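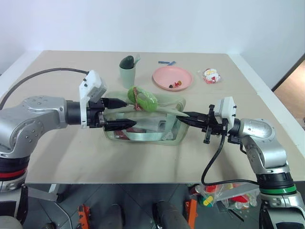 Flipper rebuild, lower left and right - September

Started on the Travico with the glass off and the playfield up on the prop. Both lower flippers were weak. The left one would hold, but it would not clear the ramp from a standing shot.

Coil resistance measured at the lugs with one leg lifted. Power winding fine on both sides, hold winding on the left reads open now and then when the lug is flexed. Reflowed the joint and it stayed put at 220 ohms. Right side needed nothing electrical.

Mechanical condition is worse. Plungers mushroomed at the tip, links oval, left coil stop loose on its bracket. The sleeve had to be pushed out with a dowel. Replaced plunger, link, sleeve and stop on both. Old bracket screws had stripped the wood, so the holes were plugged and redrilled.

EOS switches filed with 600 grit and regapped. Left one was opening too late. Set both to open with the bat at the end of its stroke, 2 mm gap.

Bats aligned to the inlane guides. Ashley prefers them a touch lower - left as is until we have some games on it.

Played 70 balls with the glass off. Ramp shot makes from both sides. Left bat still has slight vertical play, bushing to be swapped when Settimio's order comes in.

To do:
- bushing, lower left
- check the fuse value against the chart
- ask Mawar for the spare coil, in case the hold winding opens again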